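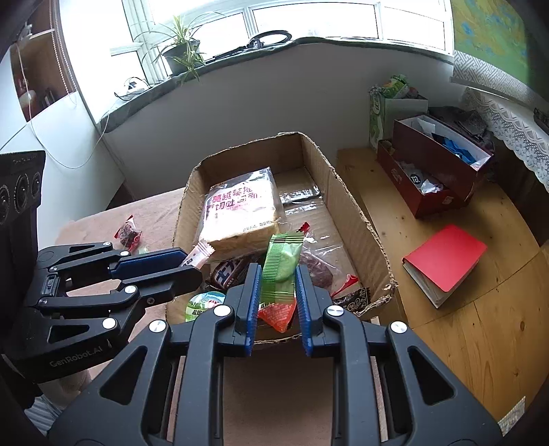 Small Bites, Long Trails

Ask Lovisa Sundqvist what she carries over the Osen ridge and she'll empty her whole pack for you, grinning. Salted eggs, sour plums, nuts, a heel of rye bread (always rye!). She has walked over 2,000 miles on snacks like these, and she still gets excited at every stop.

I joined her in April on the climb to Tanoli hut, and what a walk it was! We ate at 3,000 feet, then again at 4,000, two bites at a time, with the wind trying to steal our crumbs.
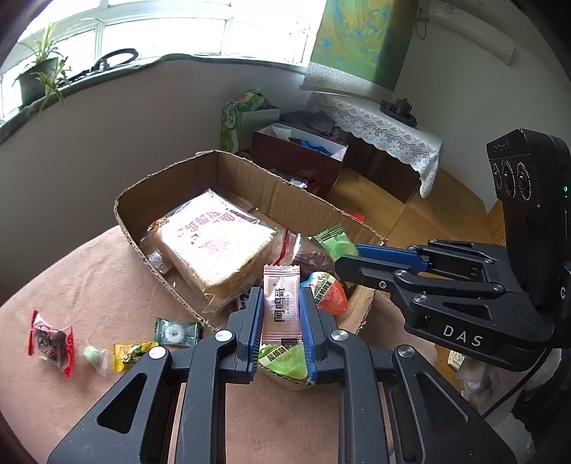
Packing for the Ridge

Lovisa keeps salty things in the top pocket and sweet ones in the hip belt, where cold fingers can find them. Quail eggs are wonderful up high, soft and rich. Save the plums for the last steep mile into Kitance.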